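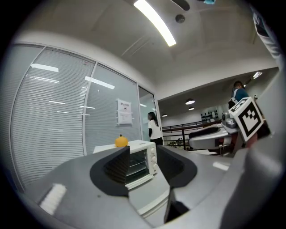

*Toaster oven station, gripper in hand*

**Doden handheld gripper kit – trial review**

In attendance: Amber Ashworth (chair), Femi Nwachukwu, Monique Lefèvre, Evie Sedgwick (minutes)
Apologies: Shirley Bloxham

**1. Trial so far**

Femi reported 486 usable recordings against the 1,000 in the plan. Most of the rejects came from tracking dropping out when operators turned quickly.

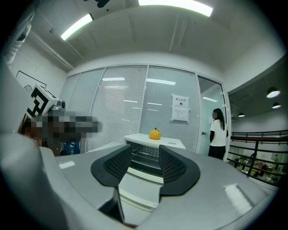 Monique said the finger pads are holding up but two screws on her unit needed tightening in December. Doden has offered a spare set – no charge during the trial.

**2. Price**

Taltlow's rival quote covers the hardware only. Amber wants support hours priced separately by both firms before we compare.

**3. Tabletop food tasks**

Evie asked for 100 more recordings with the oven before the kit goes back. Agreed.
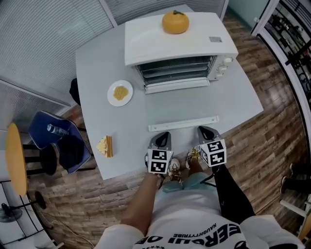 *Table set for item 3, two grippers*

**Actions**

- Femi: send the dropout log to Doden
- Amber: request revised quotes
- Monique: check all screws weekly

Meeting closed at 4:15 p.m.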